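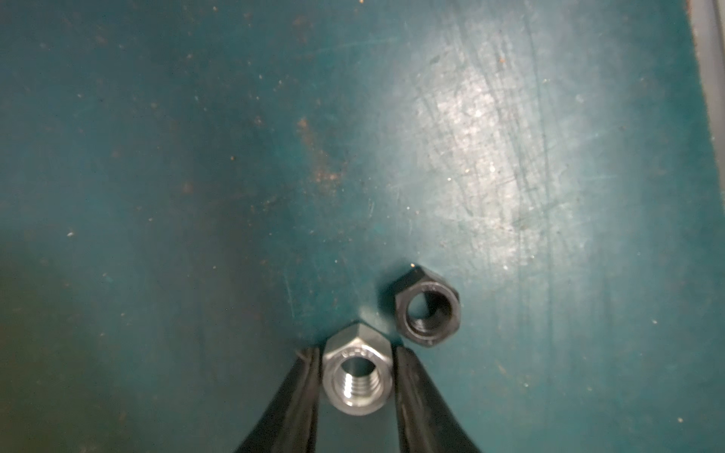 Handgelenkkamera, Backen an der silbernen Mutter, die schwarze liegt frei daneben.

Vistotent-Forum › Greifen und Manipulation › Muttern in die Schale: Handgelenkkamera oder Festkamera?

clisu_anna schrieb:
Policy per Imitation trainiert, 150 Demonstrationen, davon 142 verwendbar. Auswertung über 20 Läufe je Variante. Ohne Handgelenkbild bricht die Greifrate bei schwarzen Muttern ein, bei silbernen kaum. 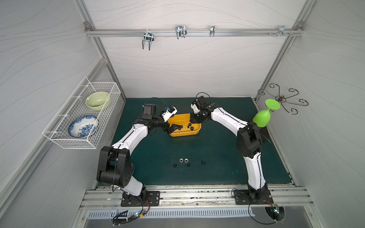 Re: Muttern in die Schale

stotus_k schrieb:
20 Läufe sind dünn. Außerdem trennst du Farbe und Lage nicht. Auf der Seite liegende Muttern gehören in eine eigene Klasse.

clisu_anna schrieb:
Einverstanden bei der Lage. Die Farbe halte ich trotzdem für den Haupteffekt — dunkel auf dunklem Grün gibt der Festkamera wenig Kontrast.

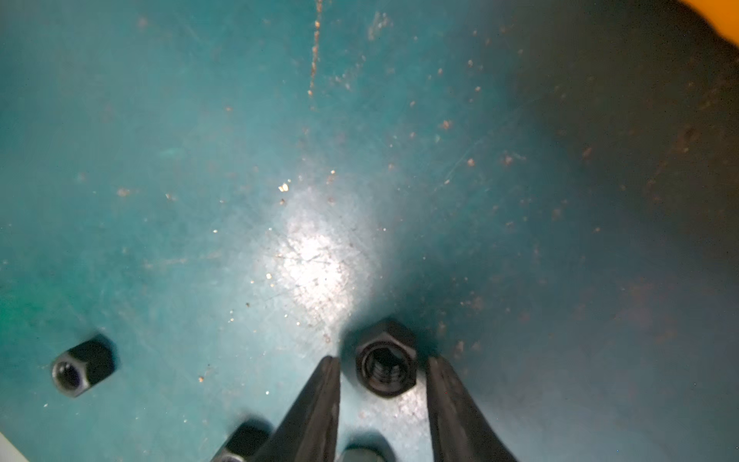

Für die nächste Serie werte ich flach und gekippt getrennt aus, bei gleicher Startverteilung.

L. Amegashie schrieb:
Widerspruch. Bei uns (Projekt Ofori) kam der Einbruch von der Auflösung. Mit engerem Bildausschnitt der Festkamera war die Differenz fast weg. Bitte erst das testen.

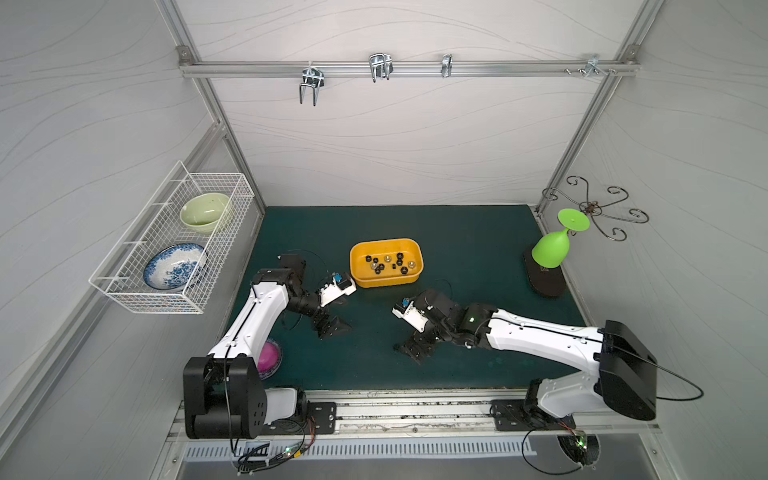 Festkamera, voller Ausschnitt, beide Greifer vor der Schale.

stotus_k schrieb:
Dann beide Varianten mit demselben Seed. Sonst vergleichen wir wieder Rauschen.

clisu_anna schrieb:
Läuft ab morgen, Rohdaten kommen hier rein.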